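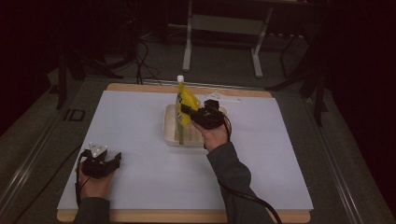
A yellow pouch with a white spout cap, held upright at a shallow cream-colored tray.

Storing and Dispensing from Spouted Pouches: A Guide for Shared Workrooms

Filed under: Supplies & Storage / Refills / How-To

Share 8 | Comments 4

Spouted pouches have replaced rigid bottles for many of the liquids kept in our workrooms, including hand soap, dish liquid, and water-based paint. They take up less shelf space when full and almost none when empty. They also fall over easily, and a pouch that falls with its cap partly turned can empty itself across a shelf overnight. The procedure below applies to all rooms managed by the Stelleo Supply Office and replaces the earlier sheet on bottle refills.

What you will need

A shallow tray with a flat base and raised sides
A board or wipeable mat large enough to hold the tray with a clear margin
A dry cloth and a damp cloth
Labels and a permanent marker
The container to be refilled, if any

Choosing the tray

Select a tray that is longer than the pouch is wide. The sides should be high enough to hold a small spill and low enough that the label can be read without lifting the pouch out. Ridged inner walls are useful, as the lower edge of a pouch can be rested against them. Very smooth trays may be used if a folded cloth is laid in the base.

Light-colored trays are preferred. Drips show clearly on them and are more likely to be wiped up at once.

Preparing the surface

Place the board on a level table and set the tray near the middle of it. Do not work at the edge of the table. Move papers, chargers, and small tools away from the tray before any cap is opened. The board should be wiped and dried first, as a wet board allows the tray to slide during pouring.

Placing the pouch

1. Check that the cap is fully closed.

2. Hold the pouch near the top, below the cap, and keep it upright. Avoid gripping the middle of a full pouch.

3. Open out the folded base with your free hand. Many pouches are packed flat and the fold does not open fully without help.

4. Lower the pouch into the tray until the base is resting on the bottom. Steady the tray with the other hand if it is light.

5. Let go slowly. If the pouch leans, lift it, spread the base again, and repeat.

A pouch that is less than half full will seldom stand unaided. Store it between two fuller pouches, or fold the empty upper corners behind it and secure them with a clip – never with tape across the spout.

Dispensing

Remove the cap and put it in the tray, threads up. Bring the receiving container to the pouch and tilt the pouch gently until the liquid reaches the spout. Pour in a thin stream. Squeezing is permitted only when the pouch is nearly empty.

Stop when the container is filled to the shoulder. Return the pouch to upright, wait a moment for the spout to drain, wipe the threads with the damp cloth, and replace the cap. Dried product in the threads is the most common cause of a cap that will not seal.

Labeling and storage

Write the date of opening on the front of each pouch in permanent marker. Pouches opened before 28th February should be used first or returned to the supply desk. No tray should hold more than five pouches. Store trays on a shelf below eye level, with the product names facing forward and different products in separate trays – soap and paint have been confused more than once in the Bakke building.

The Supply Office counted 149 trays in use at its last review. Rooms needing more may place a request through Cluteck, the internal ordering page, before the end of March. Questions about this guide should be directed to Gunvor Sæther at the supply desk.

Comments (4)

Tilda_R
Does the limit per tray apply to the small sample pouches? We have a drawer full of them.

Gunvor Sæther
The limit applies to full-size pouches only. Small pouches may be stored as space allows, provided that they stand upright.

paintroom2
The part about wiping the threads is right. We lost two good pouches of blue to stuck caps last term.

M. Orr
We use the long trays from the Claditz cabinets and they fit the shelves well. The drawback is that they are dark gray inside, so drips are hard to see.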